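Norkdale Community Kitchen Garden
Progress report for the Dolia Fund, covering spring up to the end of August

Hello again, and thank you for your patience with this one. I know it was due a bit earlier, but the beans all came at once and I've been outdoors more or less since June. I'll try to go through things in the order of the plan we sent you, though I may wander.

Beds and soil first. All five of the new raised beds are in and planted. The fifth was held up because the ground by the back fence was far wetter than we'd thought, and we had to dig a shallow drain before we could put anything on top of it. That wasn't in the budget, so I moved some money over from the signs line (the signs can wait, everybody knows where the carrots are). The compost from Chege was good stuff, dark and crumbly, and I'd happily order from them again. The first load of topsoil was less good – full of stones – and they did take some off the bill when I rang.

Growing has been mixed, if I'm being fair. Courgettes, far too many. Runner beans, lovely. The onions sulked from start to finish and most came up the size of a marble. We lost the first sowing of lettuce to slugs in two nights, and I've since learned to start them off under cover and plant them out when they're big enough to stand a nibble. The tomatoes are still going as I write, and there's a whole shelf of green ones in the shed that I'm hoping will turn.

We said we'd aim for 40 households taking part by the end of summer and we have 41, so I'm very pleased to be able to tick that box! Most of them come along every couple of weeks. A few have been only once, and I'd like to find out what would bring them back, even if the answer is just a bench in the shade.

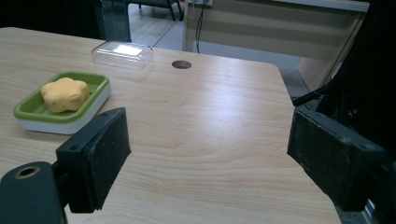
The cooking sessions got going in May and have turned into the bit people talk about most. We cook whatever has come out of the beds that morning, which in July meant courgette soup, courgette fritters and a courgette cake that went down better than I'd feared. Muddy hands are part of the deal when you go straight from digging to chopping, so each session starts with a proper scrub, and small things like the green and white soap dish and a yellow sponge-like thing have earned their keep as much as the good knives. We've served 126 plates of food so far. The oven is slow and a bit fierce on the left side, and I've learned to turn the trays halfway through.

Money. We're inside the total, with the drain being the only real change from what you agreed. Seeds came in under, tools came in over (two forks snapped in the clay, and I bought stronger ones the second time). The water butt from Volano arrived with a cracked tap, but they sent a new one out without any fuss. The full sheet is attached with the receipts in date order.

What hasn't happened yet is the herb bed by the gate. I still want to do it, but the path there needs levelling so that people with wheelchairs and buggies can reach it, and I'd sooner get that right in the autumn than rush it now. I'm waiting on two quotes. If both come back higher than what's left in the paths line, I'll get in touch before I spend anything.

Over the next few months we'll be planting garlic and broad beans, clearing the tired beds and carrying on with the cooking indoors – soups mostly, and I'd like to try chutney if those green tomatoes refuse to budge. You'd be very welcome to come and see it all. Mornings are best, and wear old shoes, as the bit by the back fence is still soggy.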